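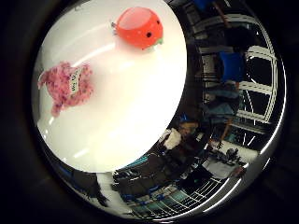
Figure 3. Two of the small toys used in the sorting task, on the white work surface: a glossy red item with black eyes and a fuzzy pink item carrying a narrow label.

3.2 Materials and sorting surface

Toys were drawn from the Nallow set, a mixed collection of 185 small household playthings assembled for the earlier Denville study. Items were assigned to one of two texture classes, smooth or soft, by touch and before any sorting trial was run. The red item in Figure 3 belongs to the smooth class. Its body is rounded and shiny, and it reflects overhead light strongly enough that color ratings taken on the upper side were discarded. The pink item, mottled with purple and magenta, belongs to the soft class. Its outline is irregular, so length was recorded along the longest axis with the item at rest.

Labels were left attached where present. Removing them from soft items in the pilot damaged the pile, and the affected items were replaced before February. Label text was not used as a variable.

The work surface was white and glossy. A matte surface was tried in Bostenport and gave fewer highlights, but light-colored soft items slid less freely on it and sorting times were not comparable with those from Denville. The glossy surface was therefore kept at both sites.

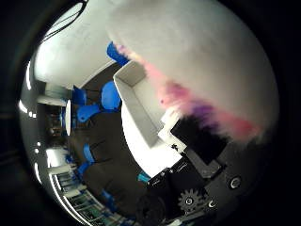

Bostenport

3.3 Container

Sorted toys went into an open white box with tall, thin walls and a rectangular interior. Wall height matters for the soft class. Long fluffy items tend to rest across the rim of a shallow tray, and under the MacBrayne criterion an item touching the rim is scored as not stored. In the pilot, 33 of 200 placements were rejected on this ground, most of them with soft items.

Each session comprised 40 placements and lasted around an hour. The box was emptied between sessions and returned to the same position. Placements in which an item had to be folded to fit were scored separately and are reported in Section 4.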